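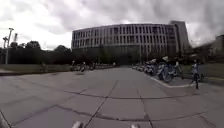 Ciel chargé au-dessus d'un grand bâtiment gris clair.

Publié en avril, par la rédaction de Clerivham
102 partages -- 3 commentaires

Fuite de fioul à la maison : les bons gestes avant que ça n'arrive à la nappe

On parle beaucoup des grands oléoducs et des décisions qui se prennent loin de chez nous, mais il y a dans bien des jardins une vieille cuve à fioul que personne n'a regardée depuis des années (la mienne dormait derrière le cabanon, sous un lierre magnifique !). Alors parlons-en tranquillement, avec un café.

Commencez par le nez et par la jauge. Notez le niveau un soir où la chaudière est arrêtée, puis relevez-le le lendemain matin. S'il a baissé, même d'un rien, appelez un professionnel. Passez aussi un chiffon blanc sous les raccords : une trace rosée ou grasse se voit tout de suite, alors qu'à l'œil nu, sur du métal sombre, on la manque facilement.

Gardez près de la cuve un seau de litière minérale, une pelle, des gants épais et un vieux bac en plastique. En cas de petite fuite, fermez la vanne, glissez le bac dessous, versez la litière tout autour de la flaque en revenant vers le centre, et laissez boire une bonne heure. Le tout part à la déchetterie dans un récipient fermé, jamais dans la poubelle ordinaire. Et surtout pas de jet d'eau, ni de liquide vaisselle -- je sais, c'est tentant -- le fioul filerait droit vers le regard d'eaux pluviales.

Si le produit a touché la terre, un fossé ou un puits, prévenez la mairie sans attendre, et les pompiers si cela coule vers un cours d'eau. Prenez quelques photos, gardez vos factures de livraison et téléphonez à votre assureur le jour même.

Pour l'odeur dans la cave, aérez longuement, puis posez des coupelles de bicarbonate que vous changerez tous les deux jours. Chez moi il a fallu une quinzaine, et un vieux tapis y est resté, tant pis pour lui.

Rechercher une astuce... OK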